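Wobble (furniture)

Last updated: November
Print this article | E-mail this article

Wobble is the tendency of a table, chair or stool to rock between two positions when leaned on. It is most often studied in tables, where it is noticed soonest, usually by someone holding a full cup. The condition is harmless in nearly all cases, cheap to fix, and commonly left alone for decades.

Cause

A table with three legs cannot wobble. The tips of three legs always lie in a single plane, and the table will stand on any firm floor, though it may lean. A fourth leg has to reach the same plane as the other three, and the floor has to oblige as well. When either one fails, the table stands on two opposite legs and chooses between the remaining two according to who is sitting where.

The fault can lie with the legs or with the floor, and the two are often confused. A quick test is to slide the table to another part of the room. If the rocking moves to a different leg, or goes away, the floor is to blame. If the same leg hangs in the air everywhere, the trouble is in the table. Owners tend to skip this test and saw something.

Less common causes include loose joints, a twisted top that pulls the legs out of line, and a missing foot cap. A table with loose joints sways more than it rocks, and folding paper under it does nothing except use up the paper.

The turning method

A square table with four equal legs, standing on a floor that is uneven but free of sudden steps, can usually be made steady by turning it in place. Somewhere within a quarter turn there is a position in which all four feet touch. The reasoning is simple enough. If one leg hangs free at the start, and a quarter turn would put its neighbor in the same trouble, then somewhere between the two the gap must pass through zero.

The method costs nothing and leaves no mark on the floor. Its drawback is that the steady position pays no attention to the walls, the window or the other tables, and a café that used it throughout would look as if it had recently been shaken. It does not work on tables with one short leg, and it promises only that the feet will all touch. The top may still slope.

Shims

The ordinary remedy is the shim, a thin piece of something placed under the short leg. Wood, cork, felt and rubber are all sold for the purpose. In practice the shim is made of whatever was in reach: a matchbook, a folded receipt, a coaster, a bottle cap, part of a menu. Paper shims flatten under load and must be folded again, generally by the next customer, who believes this to be the first attempt.

Quyên Ngô kept a record of shims for one year at the Manilero, a lunch restaurant with a tiled floor laid by several hands. Her notebook lists 895 of them, removed during sweeping. Napkins led by a wide margin. The list also has a library card, a slice of dried mushroom, and 96 unused shims from the restaurant's own supply, which the staff had put out in a dish by the register and which customers had mostly taken for mints. Ngô's notes end with the remark that the tables were no steadier at the end of the year than at the start, and that the floor was very clean.

Tapered shims hold better than flat ones because they can be pushed in until the rocking stops. They can also be kicked out. A flat cork disk glued to the foot stays where it is put, and it remains the best choice for a table that never moves, which few people own.

Adjustable feet

A screw foot, or leveler, is a threaded post with a pad at the bottom. Turning it lengthens or shortens the leg. Levelers are standard on restaurant tables and washing machines, and in both settings are adjusted once, on the day of delivery.

Self-leveling feet came later. Most use a small amount of fluid, or a spring and a catch, so that the foot settles to the floor under weight and then holds. An early version, the Trelon, was sold in sets of four. It settled well but did not hold, and a table fitted with it would sink slowly through a long dinner, keeping perfectly level the whole way down. Toshio Fujimoto, who refitted dining rooms and disliked the product, wrote that he had "never seen a calmer failure." Later sets used a stiffer catch, and these are still found on secondhand tables, where they pass for ordinary feet until somebody oils them.

Cutting the legs

Sawing down the longer legs is the oldest repair and the least reversible. Done properly, it begins with the table upright on a surface known to be flat, with shims under it until the top is level. A block and pencil are then used to mark every leg at the same height, and all of them are cut to the line.

Done in the usual way, it begins with the leg that seems longest. The table then rocks in the other direction, and the work continues. The low tables of the Zurkia boarding house, now used in its sitting room, are listed in the household inventory as dining tables. Lộc Châu, who wrote a short guide to home repair, gives the matter one line: measure first, and if you have already started, call it a coffee table.

Manners

Customs differ as to who should deal with a wobbling table. In many homes the person at the unsteady corner is expected to brace it with a knee and say nothing. Restaurant guests tend to report the problem only after spilling, by which time the report is hardly needed. Mỹ Lại and Vinh Triệu, in a joint essay on eating out, disagree in alternating paragraphs about whether a guest may fix the table without asking. Lại holds that it is a kindness. Triệu holds that it is the start of moving in.

The tabletop

A steady table may still have an unsteady surface. Loose tops, worn hinges and drop leaves on tired brackets all produce a movement that is easily taken for wobble. Pressing down on the frame under the top, and then on the top itself, will tell the two apart. Warped tops are a separate matter. They hold still and let the pencils do the moving.

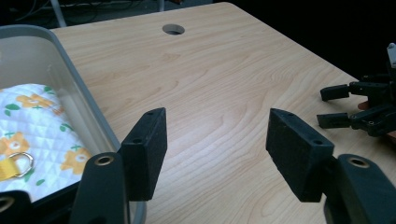
See also

Coaster
Doorstop
Đỗ bench
Floor, uneven
Stool, three-legged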